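Swapping white sugar for something else in marmalade?
Posted by plumjam_kate, Tuesday, 7.40pm

Evening all. I've got 13 jars to fill before the Plekatwood winter fair and I'm wondering whether to use golden sugar this year. My last lot set like a dream but tasted a bit flat, and I keep reading that golden gives you more flavour. Has anyone tried it with Sevilles out of the freezer? I froze a big bag and I'm itching to get going!

Tuesday, 8.05pm
oldspoon
I'd leave it alone. Golden muddies the colour and you lose that lovely bright orange. If it's flat you want more lemon, or a longer soak for the peel (I do mine overnight with the pips tied up in muslin).

Tuesday, 8.22pm
bastos_lane
Can't agree with oldspoon, sorry. I've done half and half for 6 years and mine's a nice deep amber. People at our fair ask for it! I do keep back 475 grams of plain white and add it at the end, no idea if it matters, it's how my mum did it.
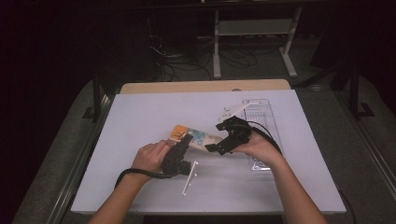 The thing I would watch is the pan. Golden seems to catch quicker on my hob, so stir right into the corners and don't wander off to answer the phone like I did last November. Took me ages to scrub.

Tuesday, 8.31pm
oldspoon
Deep amber is brown, Bastos. But each to their own.

Tuesday, 9.10pm
plumjam_kate
Ha, right, I'll do one small batch each way and let my lot at home choose. Does frozen fruit need extra pectin?

Tuesday, 9.18pm
bastos_lane
I just chuck in an extra lemon. Never had one fail to set yet.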